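I'd been trying to get Imke Wendt on the phone since May, and when she finally picked up she was eating a sandwich on the slipway at Ginbridge and told me to just come over. So I did!

Wendt runs Lammers, the yard that builds the Veterley, a 23-foot electric day boat you've probably seen puttering past the fuel dock and not buying anything. The yard has 116 people now. When she started, it was her, her uncle and a dog.

"We were a repair shop," she told me, wiping mustard off her sleeve. "People brought us tired old cabin cruisers and we made them less tired. I never planned to have a boat of our own."

The Veterley came out of a hull nobody had paid for. A customer walked away from his order, the mold was sitting there all winter, and her designer, Čestmír Holub, kept sketching battery layouts on the backs of invoices. (She still has one framed in the office. It's for bilge pumps.)

I asked what the first one was like to drive. She laughed for a good while.

"Terrible. Čestmír had put all 600 pounds of battery too far aft, so she sat like a duck with a bad hip. We moved everything forward and tried again, and then we moved half of it back."

The new model is called the Flarby, after a sandbar she used to run aground on as a kid, and it gets a small cabin and a proper galley. I wanted to know about range, because everybody does. Wendt wouldn't give me a number until the sea trials are done, and I did ask three times.

"Ask me how many hours we've got on the test motor instead," she said. Fine, how many? "1,622. Funmilayo logs every one, and she gets mad if I round it."

That's Funmilayo Nwachukwu, who heads up testing and was out on the water the whole time I was there, so I only got a wave. 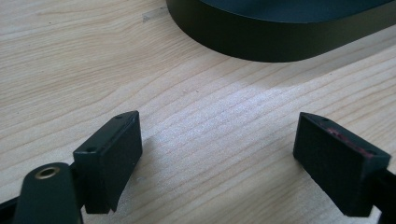

We talked a little about price after that, and Wendt said she'd like the Flarby to cost less than people expect, though she's waiting on quotes for the cabin windows. Then her phone rang, she made a face at it, and I walked back up to my car past a line of hulls still in their shrink-wrap.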